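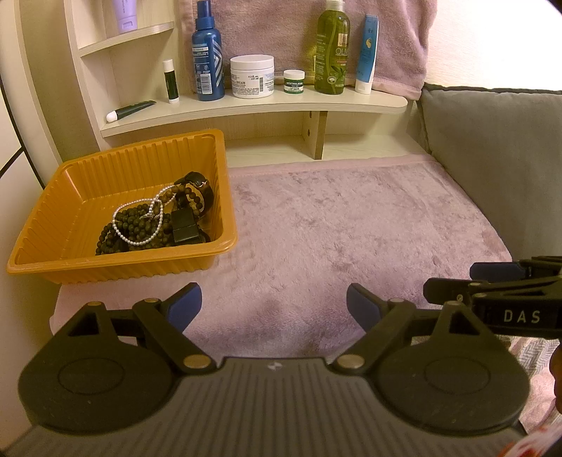 Two hand-held grippers with blue jaws at a tray of jewelry, Renddale

Plotau is a home robotics project begun in Renddale by Ornella Carbone. It is concerned with the handling of small household items, chiefly jewelry, by means of two-fingered grippers that are held and guided by hand. The work is carried out in a private home, and parts are repaired in the Ouellet shared workshop.

Background
Carbone started the project in January after an earlier design, a desktop arm named Clerance, proved unable to pick up necklaces without dragging the items next to them. The arm was set aside and attention turned to the gripper alone. Recordings made with the hand-held tool are used to plan the movements of a later arm, which has not been completed.

Method
Each gripper has two linked fingers that close toward each other. A session consists of moving items one at a time between a shallow plastic container and a soft cloth surface. Bead strands are regarded as the hardest items, as they tangle easily and change shape when lifted. Watches and small boxes serve as rigid items for comparison. The project goal is 1,000 recorded transfers for each of 12 item types. A total of 3,055 transfers had been logged by 12/23/20.

Sessions take place at a low shelf unit in ordinary use, and the toiletries kept there are left in position. Coiled beads may lie on the cloth while other pieces remain in the container.

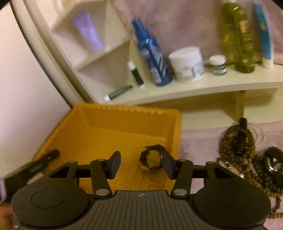 Limitations
The project log lists fast hand movement as the main cause of unusable recordings. Fine chains are excluded from the current series. Finger pads are inspected after every session and replaced when worn.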